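Visit Report: Working Rules for Two-Arm Cells at the Clistlow Laboratory

February 24, 2024
By Lurdes Seixas

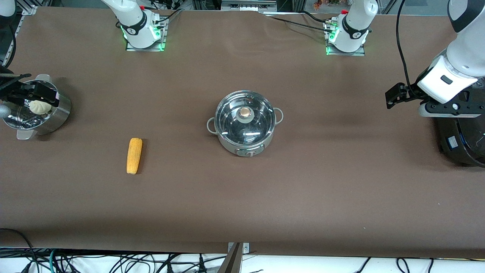
The visit was arranged at the request of the Veloso training network, whose member sites are preparing a common set of house rules for two-arm robot cells. Clistlow has operated under written rules since last July, and its staff agreed to take us through them in the order in which a new operator learns them.

The morning began in the meeting room with the risk assessment. Clistlow keeps one assessment for each task and does not accept a general one for the cell. Handling food items and kitchenware is treated as a task family of its own, with separate sheets for lidded pots, glass, and anything that plugs in. An electric cooker may be used as an object to be handled, but connecting it to power requires a second signature. Visitors asked whether this slows the work. The cell supervisor replied that a sheet is normally approved within the day.

We were then shown the start-of-shift check, a single page with 67 entries. Operators confirm the emergency stops, the speed limit, the condition of the gripper fingers, and the fixing of the table covering. A covering that has lifted or bunched can catch a fingertip, and the rule is to stop and refasten it before the next run. Cable routing is also on the page, although several of us felt that the wording there was weak. "Cables tidy" leaves a great deal to the reader. Clistlow accepted the comment and will look at the Judinel wording, which gives a minimum clearance from the operator's walkway.

Status lights received a longer discussion than expected. The laboratory's rule is that a light is information for the operator and never permission to reach in. Entry to the work area requires the hold button and a spoken confirmation between the two people on shift. Our group supported this without reservation.

Records are kept in Plurno. Every stopped run is logged with a cause code, and at the time of our visit the log held 908 entries, of which six had been classed as contact events. Each of the six had a written follow-up – brief, signed, and easy to find. The supervisor expects the log to reach almost 1000 by the next review.

Two points were left open. The first is how to treat hygiene when real food is handled repeatedly; the present rule covers disposal but says little about cleaning the grippers. The second is the training of occasional users, who currently receive the same short briefing as visitors. The network will circulate draft text on both points and invites written comments from member sites.

We use cookies to remember your settings and measure visits to this site. Accept | Manage choices

Comments (3)

M. Aldous
Is the start-of-shift page available to sites outside the network? We have been using one written for a single-arm cell and it does not cover the shared area between the arms.

Lurdes Seixas
Clistlow has agreed to share it on request. Please write to the network office.

pkt_line4
Agree on the cable entry. Ours said "tidy" for years and every shift read it differently.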